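Call for participants: everyday footwear and foot comfort study

Latmont is looking for adults in the area to take part in a six-week study on the shoes people wear at home and on short errands. We want to hear from people who spend most of the day in slides, clogs, slippers or other slip-on shoes, and also from people who never wear them. You do not need to have foot pain to join.

Posted Friday, June 30, 2023. We will keep taking sign-ups until all 51 places are filled.

What the study is about

A lot of foot research looks at running shoes and work boots. Far less has been written about what people put on to take out the trash, cook dinner or walk the dog to the corner. For many of us those shoes get more hours than any others we own. We are collecting simple records of what people wear, for how long and on what kind of floor, together with how their feet feel at the end of the day.

The study is led by Serena Cattaneo. Gil-soo Shim handles scheduling and home visits and will be the person you hear from most.

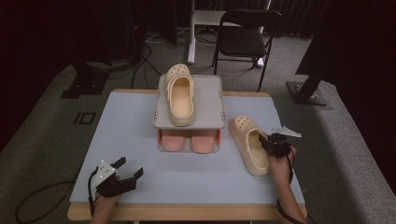
Who can take part

You can sign up if you are 25 or older, can walk without a cane or walker, and spend at least six hours a day at home on most weekdays. People who work from home, parents of young children and retired people are all welcome. More than one person from the same household may join, but each person needs to fill out a separate form.

Please do not sign up if you have had foot or ankle surgery in the past year, if you are being treated for an open sore on your foot, or if you expect to be away from home for more than a week during the study. If you have diabetes, call us before you fill out the form. You may still be able to take part, but we will ask you to talk with your doctor first.

What you will do

The first visit is at our office in the Hernine building and takes a little under two hours. We will measure both feet, sitting and standing, and ask you to walk a short hallway barefoot and then in your own shoes. Bring the pair you wear most at home, even if it is old or worn down. Please don't buy a new pair for the study.

After that you will keep a short diary. Each evening you write down which shoes you wore, when you put them on and took them off, and a comfort score for each foot. Most people finish in a few minutes. There is a paper booklet and a web form – pick one and stay with it for the whole study.

In the third week Gil-soo will come to your home for a half-hour visit to note what kinds of floors you have and which rooms you use most. He does not need to see bedrooms. If you would prefer not to have a home visit, say so on the form and we will send you a floor checklist to fill out yourself.

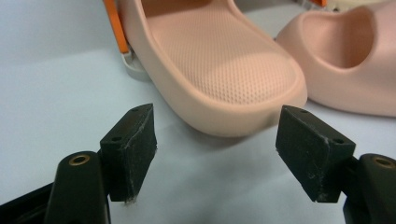 Photo: Latmont

The last visit is back at the office. We repeat the foot measurements and ask some questions about fit, grip and how easy your shoes are to get on and off. You can ask for a copy of your own measurements at that visit.

Pay and costs

You will receive a $25 gift card after the first visit and a second $25 gift card after the last one. Anyone who turns in a full diary also gets a $11 meal voucher for the Clindirel cafe on the ground floor. We pay for parking in the Hernine lot. Bus fare is paid back in cash when you bring your receipt.

If you decide to stop, you can do so at any time and keep what you have already received.

Privacy

Your name and address are kept apart from your diary and measurements. We will not sell your information or pass it on to shoe companies. Any photos of your feet are optional and will only be taken if you sign the separate photo page.

How to sign up

Pick up a form at the front desk or ask for one by phone. The desk is open on weekdays from 9 to 5, closed from noon to 1. Leave a daytime phone number and the best time to reach you. Gil-soo returns calls in the order they come in, and it may take a few days.

Office visits are by appointment only. Evening times are limited, so tell us early if you need one. The office is on the second floor and there is an elevator next to the cafe entrance.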